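From: Rajeshwari Naidu
Subject: Re: open day in Keltcombe

Charmaine Steyn wrote:
> Is the visit still on? And can we see both arms
> working, or only slides?

Dear Charmaine,

Yes, it is on. Hilirier will show the two-arm cell with the kitchen task – the pot and its lid.
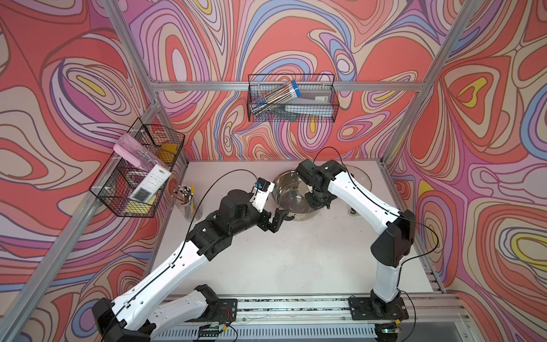 We are 7 people now, so two places are free. Please write to me before 30 June 2025 if you want one. Parking is behind the hall.

Regards,
Rajeshwari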